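Can a machine do your housework yet? Tips for deciding which chores to give away

Posted by Lavanya Marar in Home Tips, 28 December 2022

Every winter my relatives ask me the same thing. They see a short film on the phone of a robot which is cooking or folding, and then they want to know if they should wait for one or buy a new iron. I worked many years in the laundry room of a small hotel, and now I write these pages, so I have an opinion. It is not an engineer's opinion. I look at the chore, at how the hands do it, and I ask what would happen if the hands were not mine.

I have put the chores in order, from the ones you can give away today to the ones you will keep for some time. Under each one there are tips for doing it well, with or without a machine.

1. Sweeping the floor

Yes, give it away. The round floor cleaners are good enough now for a flat with hard floors. Mine is a Fetura and I am satisfied with it, although it does not like the fringe of the carpet.

Tips: Lift the cables first and put them on a chair. Turn the fringe of the carpet under itself. Start the machine in the bedroom and close the door, then the next room, and so on. If you let it choose, it will clean the hall very well and forget the bedroom. Empty the dust box every second time, and cut the hair from the brush with small nail scissors, never with a knife.

The corners you must still do by hand. An old toothbrush, a little damp, takes the dust from a corner better than any cloth.

2. Washing dishes

The dishwasher is also a robot, if you think about it, only it stays in one place. It washes. It does not scrape, load or put away, and these take most of my time.

Tips: Scrape but do not rinse. Put the plates so that they face the middle. Wooden spoons and good knives stay outside. When the programme is finished, open the door by a hand's width and go away for a while. The plastic boxes will be much drier when you come back. Unload the lower basket first, otherwise the water from the upper cups drops on your clean plates.

3. Washing and drying clothes

Given away a long time ago, and I don't know anybody who wants it back. But sorting is still ours. A machine does not know that the red sock is new.

Tips: Close all zips and turn dark things inside out. Do not fill the drum more than you can press down easily with a flat hand. For most daily washing 40 degrees is enough. Take the washing out immediately and shake each piece two or three times before you hang it, then half of the ironing is already done.

4. Chopping vegetables

Partly. My sister-in-law Jayanthi Thomas has a Prondlow machine which cuts onions very fast. Then she washes it, and the washing takes longer than cutting one onion. For a big family meal it is worth it, for two persons no.

Tips: Cut a flat side on the vegetable first, so it cannot roll. Put a damp cloth under the board. For onions, leave the root end on until the last cut.

5. Putting shirts on hangers

Now we come to the chores where I become more careful. Putting a shirt on a hanger looks like nothing. A child learns it in one afternoon. But think what the hands are doing! One hand holds the hanger, which is hard and does not change its shape. The other hand holds the cloth, which changes its shape every moment. The hanger must go in at one shoulder, the cloth must be pulled over the second shoulder without stretching the neck, and the hook must stay outside.

For a machine the best method is the same one I taught to new girls in the laundry room: do not do it in the air. Do it flat. Aishwarya Acharya, who was the slowest of them in her first week, became one of the quickest after she stopped holding everything up in front of her.

Tips:
Lay the shirt on the bed or on a table, front side up, with the neck away from you.
Smooth the sleeves down along the sides.
Slide the hanger in from the bottom of the shirt, hook first, until the hook comes out at the neck. For a narrow neck this is the kindest way, as nothing is stretched.
Then pull each shoulder of the cloth a little outwards, with only finger and thumb, until it sits on the arm of the hanger.
Look at the collar last. It should make an even ring under the hook.

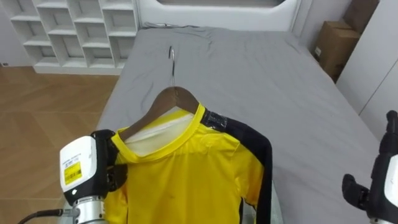

With the shirt flat like this, a black gripper can pinch the cloth at the left shoulder near the collar, and the wooden hanger is already inside both shoulders. The other hand is open above the sheet and does not touch the shirt. I also use a curved hanger for shirts with a ribbed collar, the shoulders keep a better form.

So, can machines do it? With one shirt, a smooth bed and plenty of time, I believe it is near. With a basket where everything is inside out and one sleeve is knotted with a pillowcase, I would still do it myself.

6. Folding

The same problem, but bigger. A towel has four corners and is a good beginning. A fitted sheet is difficult even for my husband.

Tips: Always fold on a surface wider than the piece. Fold long side to long side first. For the fitted sheet, put your hands inside two corners, bring them together and turn one corner over the other, then do the same with the other two. Lay it down and make the sides straight before you go on.

7. Ironing

Keep this one. Heat and cloth need somebody who watches. A steamer is a good compromise for shirts which are already on a hanger. Begin with the collar, then the shoulders, and pull the hem down softly with the free hand.

8. Putting things back where they belong

I think this will be the last. A reader, Hema Sastry, wrote to me that she would pay for a machine only if it could find the place of each thing in her house. I answered that first the things must have a place. Give every shelf one kind of thing, and write it on a small paper on the inside edge. It helps children and guests already today.

Next time I will write about descaling the kettle, and about the brown line in the teapot, which many of you have asked for.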